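The Bed Is Also a Workbench

Gitau Sang began his gripper in May, at a bench in the Cruickshank shared workshop, and he finished it at home. He is an accountant. The hand took him 11 weekends, and in that time he made 12 versions of the linkage.

"The first one could hold a pen, and only if the pen agreed," he says.

His design is simple to explain. Two jaws move like mirrors of each other, and when they close, the fingertips should stay parallel.
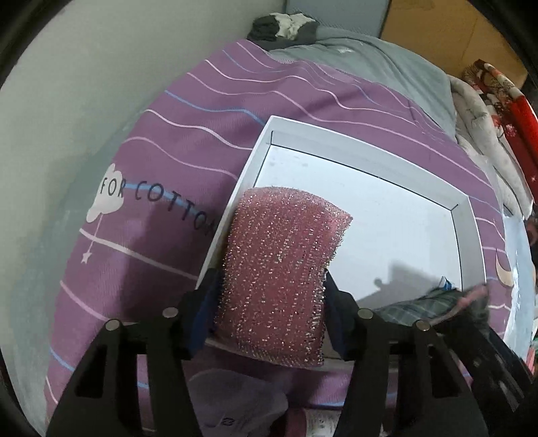
Soft objects are where Gitau has spent most of his patience. A hard block tells you very little, he believes, because it accepts almost any force. A scouring sponge is more honest. Held upright over the white box, the pink one bends inward a little at its sides, and from this small curve he judges the pressure. The silver pins at the joints are the part he changed most often. When they were too tight, the jaws moved in steps, and when they were too free, the tips crossed.

Niall Matheson, who teaches the Friday evening class at Cruickshank, lent him a drill press and some doubt. He advised a stronger spring. Gitau tried it for one night and took it out again.

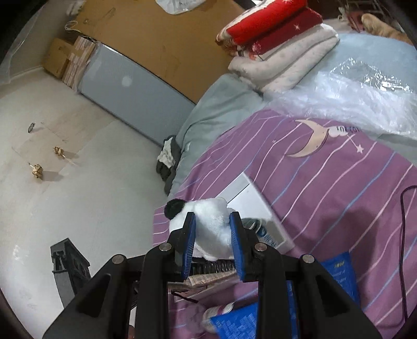

Cost was the second limit. Gitau had decided to spend up to 200 dollars, and he kept every receipt in an envelope. Nothing was bought for testing, so the trials use what the home already has. The panda-like plush toy is the most difficult of these, with fur that bulges between the blue fingers and hides the place where they touch. A cat curled on the bedding does not take part in the program.

His next task is a softer pad for the fingertips. Isla Geddes, from the same workshop, has promised him a piece of silicone sheet, and he plans to cut it after work this week.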